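Kimow Knitwear: Fiber, Sizing and Care FAQ
Questions on wool and cashmere accessories 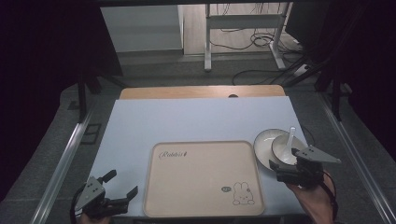 Care Notes, Issue 7

What fiber is used in Kimow scarves?
The Ivus line is 100% cashmere. The Tse line is a blend of 80% merino wool and 20% cashmere. The fiber content is printed on the sewn-in label of each item. If the label and the product page disagree, go by the label and contact us with the style code.

What is the difference between woven and knitted styles?
Woven scarves are made on a loom and have very little stretch. Knitted scarves are made from looped yarn and will stretch in both directions. All Ivus scarves are woven. Tse scarves, hats and wrist warmers are knitted.

What does "2-ply" mean?
Two strands of yarn have been twisted together before knitting. A 2-ply yarn resists holes better than a single strand of the same total weight. Ply is not a measure of thickness.

Why is my new scarf shedding?
Short fibers left on the surface after brushing will come off in the first few wears. Dark shades show this more on light coats. Shake the scarf outdoors before wearing it. Shedding that goes on after more than five wears should be reported.

How do I deal with pilling?
Pills form where the fabric rubs, usually at the neck and under bag straps. Lay the item flat and use a cashmere comb in one direction with light pressure. Do not pull pills off by hand. Electric shavers may be used on Tse knits but are not recommended for Ivus weaves, as the blades can catch the raised surface.

Can I wash cashmere at home?
Yes, by hand. Use cool water and a wool detergent with no bleach or enzymes. Soak for 5 minutes, press the water through the fabric, and rinse until the water runs clear. Do not wring. Roll in a dry towel to remove water, then dry flat away from direct heat. Fringes should be straightened by hand while damp.

Can I use the wool cycle on my machine?
For Tse items, yes, inside a mesh bag, on cold, with the lowest spin setting. For Ivus items, no. Felting caused by machine washing is not covered by the warranty and cannot be reversed.

Can I iron it?
Use a steam iron on the wool setting with a cotton cloth between the iron and the fabric. Do not iron fringes or ribbed cuffs.

How should I store items over the summer?
Wash first. Moths are drawn to skin oils and food stains as well as to the wool itself. Fold and place in a sealed cotton or zip bag. Cedar blocks lose their scent and should be sanded or replaced each January. Do not hang knitwear.

Are the dyes colorfast?
All shades are tested for water and rubbing. Privberg Navy and Black may release a small amount of dye in the first wash. Wash these two shades separately.

Do shades vary between batches?
Slightly. Yarn is dyed in lots, and the lot number appears under the style code on the label. If you need a matching hat and scarf, order them together and enter "same lot" in the order notes.

How are scarf sizes measured?
Length is measured flat and does not include fringe. Allow a tolerance of 5% on knitted styles.

Can a hole be repaired?
Small holes in knitted items can be closed with matching yarn. Send a photo with a ruler next to the hole. Woven items are assessed case by case. Wash the item before mailing it; unwashed items will be sent back.

Can I return a scarf I have worn?
No. Items must be unworn, with the swing tag attached. Faulty items are handled under the warranty whether worn or not.

Last updated 4/14/23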